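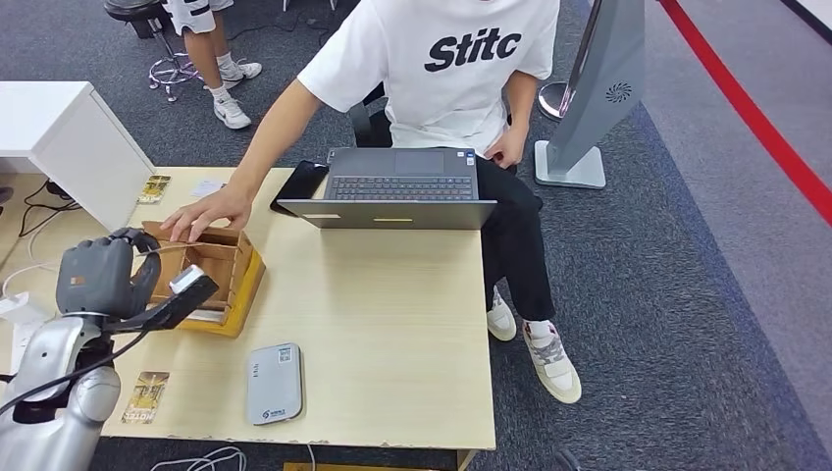 Workstation check — Narnuvari office, desk 6
Checked by: Jolene Whitcombe
Saturday, April

Desk surface: OK. Clear the hotel card off the front left, and the second gold card and the paper slip off the back left corner.

Laptop: OK. Label still on the lid.

Phone: OK where it is, left of the laptop. Keep it off the edge.

Carton: ATTENTION. Flaps are standing open, with dividers and a white card inside. Fold the flaps down or move the carton to the storeroom by the end of the day.

Cables and power strip: ATTENTION. Strip is on the floor beside the white cabinet. Needs to go in a tray — Roy Treloar has two spare. Test tags to be checked at the same time.

Chair: OK. Height to be set by whoever is using it.

Footwear: OK. Closed shoes, thick soles.

Walkway: 73 cm at the narrowest point, measured with the chair pushed in. Passes.

Recheck in 30 days. Send any changes to Heather Fairweather before then.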